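## 4. Setting up your pickling timer

I'm going to assume you've got the Posis out of its box and the battery cover back on (it only goes one way round, so don't force it). Iolanda Furtado and I wrote this part together in her kitchen in Cletilcombe, and she still sets hers differently from me, so treat my settings as a starting point!

1. Hold the side button until the display blinks.
2. Turn the dial to 60. That's minutes, for the first salting.
3. Press once to save. You'll hear a short beep.
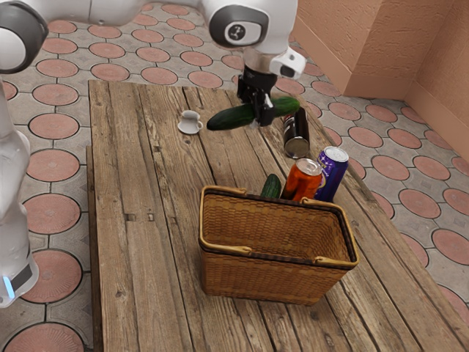
*Two cucumbers, with a cup and saucer on the table.*

**Note:** if you hear two beeps, the timer has gone into seconds. Press the side button again and start over — I've done this more often than I'd like to admit.

Next comes the reminder for the jar. Mine goes off every 15 hours, which Talha Magsi thinks is fussy, but he keeps his jars in a cold larder and I don't have one.

4. Press the side button twice, quickly, until you see a little jar on the display.
5. Turn the dial to 15 and press to save.
6. Stand the timer somewhere you'll hear it from the next room.
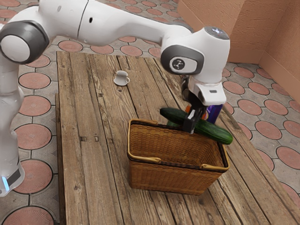
If you're doing several batches, give each one its own channel. There are 4 of them, and I write the channel number on a bit of tape on the lid. Channel 1 is always whatever needs eating first in our house, though you can please yourself.

**Caution:** don't leave the timer on top of a jar that's still fermenting. Brine can bubble up under the lid, and salt gets into the dial and makes it stick. Wipe it with a damp cloth and never put it under the tap.

To clear a channel, hold the dial down until the number disappears, then go back to step 1.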